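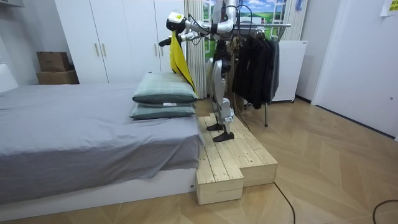

How to Keep an Upstairs Bedroom Cool Without Air Conditioning

Posted 7/23/20

I live on the top floor of a house in Trulterside that was put up in 2000, under a dark roof, with two windows in the bedroom and no air conditioning. Four summers now. The first one I slept on the kitchen floor for most of July with a bag of frozen corn, and I don't recommend it (the corn leaks). I've gotten a lot better at this since then and people keep asking me what I do, so I'm writing the whole thing down in one place and from now on I'm just going to send everybody the link.

You don't need to buy much. If you own a fan and something to cover the windows you can start tonight.

What you need

One fan, ideally a box fan that fits your window. Mine is a Meviner, it's ugly and loud and I love it.
Something light colored to cover the windows.
Two cheap thermometers. One goes inside and one goes outside in the shade.
A notebook if you're like me, or the back of an envelope if you're not.
Cotton or linen sheets.

Step 1: Take some temperatures before you do anything

I know, boring. But do it for two or three days first. I write down the inside and outside numbers when I get up, at lunch, when I get home, and right before bed. I have a little Koller thermometer on the bookcase and another one tied to the porch rail on the north side, and the first time I did this I found out my bedroom was 14 degrees hotter than the outside air at bedtime. Fourteen! I had been lying in there every night with the windows open a crack, thinking it was just a hot night, when it was perfectly nice out.

What you're looking for is the two times of day when the numbers cross. At some point in the evening the outside gets cooler than the inside, and at some point in the morning it goes back the other way. Everything else on this page hangs on those two times. For me in July the evening one is a little after dinner and the morning one is sometime during my second cup of coffee, but yours will be different, so go look.

Keep the inside thermometer out of the sun and off the wall. Mine was on the windowsill for a week and I was very alarmed.

Step 2: Block the sun on the outside if you possibly can

Once sunlight is through the glass you've already got the heat in the room. A curtain helps some, but it's catching the sun on the wrong side of the window. So if you have shutters, use them! If you have an awning, put it down before the sun comes around, even if it's still pleasant out and you want the light.

I rent and can't screw anything into the siding, so I have a Karnora roll-up shade that hangs from two hooks that were already there from somebody's planters. It's meant for a porch. I let it down on the west window before I leave in the morning and tie the bottom to the railing. Please tie the bottom. Mine got loose in a storm and beat on the wall all night, and my downstairs neighbor was very nice about it but only the one time.

If outside is not possible for you, go inside with something pale and closely fitted. White poster board cut to the size of the pane works better than my good curtains did. Dark curtains get hot to the touch and then they sit there like a radiator. Do the sunniest window first and see what you get before you do the rest.

Step 3: Shut everything when the morning number crosses

This is the one people argue with me about. It feels wrong to close up a house on a hot day. But if it's 90 out and 76 in, an open window is just letting the 90 in. So: windows shut, shades down, bedroom door shut too if the rest of the place is warmer than the bedroom.

Lourenço Sampaio, who has the apartment across the landing with the exact same layout, did not believe a word of this and we had a sort of contest last summer. He left his open all day for the breeze. I closed mine. We compared thermometers before dinner for a week and he bought the ice cream at the end of it, and now his shades are down before mine are. (He also pointed out that my place is a bit gloomy at noon. It is. I turn on one lamp.)

While it's closed up, try not to make heat in there. I don't run the oven in the afternoon. I unplug the laptop charger and the old stereo. I had a look at the label on my hair dryer and it's a 2000 watt one, so on the bad days that stays in the drawer and I go around with wet hair, who cares, it's July.

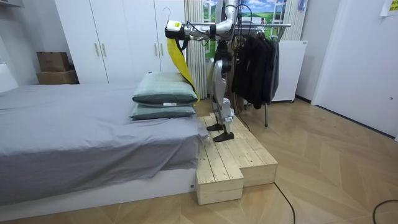
Yellow cloth on a hanger, up at the pillow end of the bed.

Step 4: Open everything when the evening number crosses, and put the fan in backwards

Now for the fun part. As soon as the outside thermometer reads lower, everything gets opened. Windows, shades, the bedroom door, the door to the hall if you feel safe doing that.

Then the fan. Most people aim it at themselves, and that's fine for right when you're falling asleep, but to cool the room you want it in the window blowing out. Hot air gets shoved outside and cooler air has to come in from somewhere to replace it. Put the fan in whichever window is on the warmer or less breezy side of the house, and leave one other window open on the shady side. Only one or two, though. If you open all of them the air comes in right next to the fan and goes straight back out again and you get nothing across the bed.

Fill in the gap around the fan. I use a strip of cardboard on either side, cut from the box the fan came in, with packing tape. It looks terrible from the street. You can check that it's working by holding a strip of toilet paper near the other window and seeing which way it leans. It should lean into the room.

I give it 60 minutes like that before bed while I do the dishes and brush my teeth and fool around on my phone. Then if I still want air on me I pull the fan out and set it on a chair by the foot of the bed, turned low.

One warning: check the fan is steady in the window and can't tip out. And if you have little kids or a cat who likes sills, do the chair version only.

Step 5: Fix the bed

Your mattress holds on to heat from the whole day, so this matters more than you'd think. In the morning I pull the covers all the way back and leave them off the bed till night. The thick comforter goes away completely from June on. If I have a memory foam topper on there (I did, that first year, it was like sleeping on a warm loaf of bread) it comes off and stands in the closet.

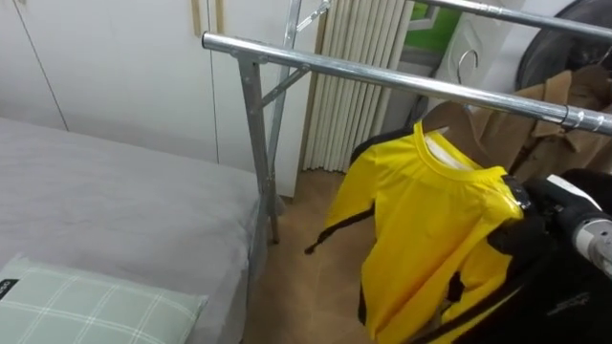

Sheets are where I'd spend money if you're going to spend any. Cotton percale or linen, nothing with polyester, and nothing brushed or "cozy." I like a plain flat sheet over the mattress pulled really smooth, since every wrinkle is one more thing to notice when you're sweaty. It doesn't have to be white either. A light gray sheet with a mint plaid pillow, like the one by the corner there, looks every bit as summery to me. And if you have a clothes rack near the bed, the way this room does, keep it from getting too stuffed. A packed rack between the window and the bed will block the air, so I move my winter coats somewhere else for the season and turn the rack so it's end-on to the window.

Pillows get their own trick. I have two and I swap them when I wake up in the night, and the fresh one goes under my head with the cool side up. You can put a pillowcase in a zip bag in the freezer an hour before bed too. It lasts ten minutes, if that, but it's a wonderful ten minutes.

Step 6: Cool yourself down too

Lukewarm shower, and not a cold one. I used to take a freezing shower and then be hotter than ever when I got in bed. A damp washcloth on the back of the neck is good. So are wet wrists. Drink your water earlier in the evening or you'll be up at three.

I don't hang wet sheets in the window anymore. It's fine in a dry place, but Trulterside gets muggy and all I got was a room that was hot and also damp. If your summers are dry, try it and see.

If it still isn't working

Check the attic hatch. Mine was leaking hot air right over the bed, and a strip of foam weatherstripping around the edge made a bigger difference than the second fan I bought.

If the nights don't cool off at all where you are, steps 3 and 4 won't do a lot and you may need to sleep downstairs for the worst stretch. We had one night last week that got down to 60 and the bedroom was so nice I had to get up and find a blanket, and then the next three nights were soup. For the soup nights I go down to the couch.

And please, if it's dangerously hot or you feel dizzy or sick, go somewhere with air conditioning. Don't tough it out with a fan and a washcloth.

A few questions I've already gotten

Ceiling fan direction: in summer, look up at it, and the blades should be pushing air down on you. On most of them there's a little switch on the side of the motor. Turn it off first!

Old thick-walled houses: yes, very different. My aunt rents a room in a stone place with 1635 carved over the door, and she wears a sweater in there in July and then calls to tell me about it. She still closes the shutters at breakfast, though, same as me.

Window film: I tried it on one pane and bubbled it so badly I peeled it off again, so I can't tell you. If you've had luck with it, leave a comment and say what kind of window you've got.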